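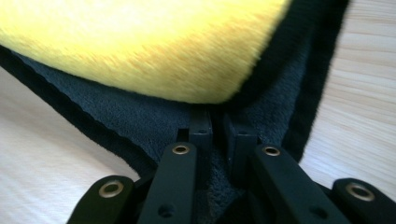
Yellow plush on a dark gray towel.

Review: Lanotell folding canopy, after one season of post events
December 2021

Our veterans' post bought the Lanotell canopy in May to replace one that had lost two of its leg locks. We used it for the Memorial Day table, the pancake breakfast, three Saturdays at the Ustska farmers market and the Veterans Day ceremony at Lambrakis Park. I was on the setup crew for all of those except one of the market days, so this covers most of what it went through.

The canopy comes in one long box with the frame, the top, a roller bag, stakes and ropes. Instructions are a single folded sheet. Two people can have it standing in a few minutes once they have done it before. The first time took us close to 30, mostly because we put the top on backward and had to take it off again.

The legs have three height settings. We kept it on the middle one. On the highest setting the low sun comes in under the edge, and our members at the sign-in table had to keep moving their chairs. 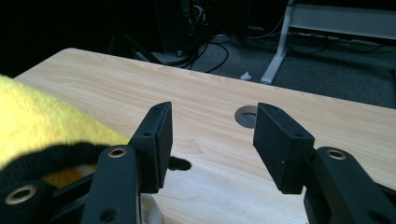 Wind and rain

The market lot is paved, so the stakes were no use there. We tied the legs to buckets of sand, two to a side. It held fine in a light breeze. At the park in November the wind picked up during the roll call and one corner lifted a little. We put a person on each of the back legs until the wreath was laid. I would not put this up in a strong wind with any kind of weight on it.

Rain pools in the corners of the top. You have to push it up from below with a broom handle every so often – stand back when you do. The seams did not leak on us.

Wear so far

The roller bag is the weak part. One wheel cracked on the gravel behind the post hall and the zipper sticks at the curve. The frame has some scratches but every lock still clicks. The white top has a gray line where it folds, and dish soap took out most of it.

Compared with the Cukix

The post in the next county has the Cukix, and we borrowed it for the breakfast line. It is heavier and has a better bag. The side walls come with it, while Lanotell sells them separately. It also takes three people to raise, which matters when your setup crew is mostly past 70. Both pack down to the same length and fit in the back of a minivan.

I would buy the Lanotell again for short outdoor events on grass. If yours stays up all weekend, look at the Cukix first.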